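April, court reporting notes, 6:40 a.m.

Second day of the Ersoy hearing at the Ornusska district court. Charge is unlawful export of controlled chemicals, 147 kg, in a container booked through Clusteo. The defense does not dispute the weight. It disputes who signed the manifest. 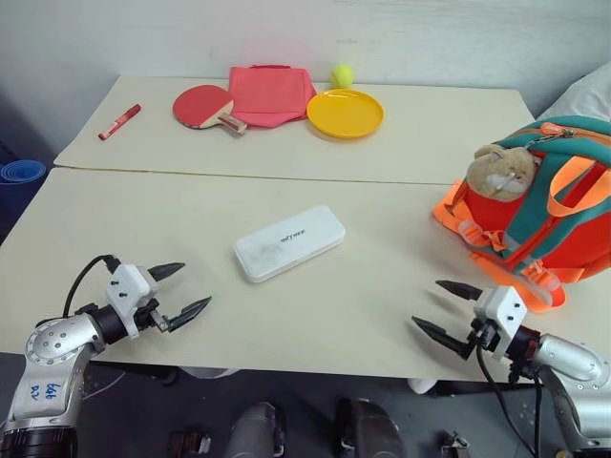 Prosecution exhibit list now runs to 1,026 pages. I have read the first 124. Ekrem Ersoy is named on five of them, each time as consignee contact and never as shipper. The judge asked twice for the original booking form and got a scan both times.

Samuele Colombo, for the defense, requested bail again at 3:15 p.m. Refused – flight risk, same wording as before. Maximum sentence if convicted on the main count is 12 years. The lesser count carries a fine. 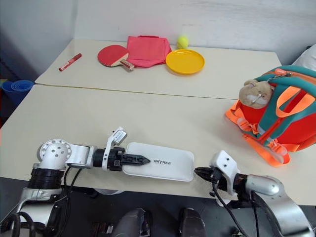 Photo: Ilotent

Customs officer's testimony was moved to tomorrow. The interpreter corrected "seized" to "held" in the morning transcript, and I need to fix that in my copy before it goes out. The two terms have separate deadlines for appeal.

Debnath, the freight agent, has still not answered my email. Sent a second one at 8 p.m. with the container dates. Read pages 125 to 160 before bed.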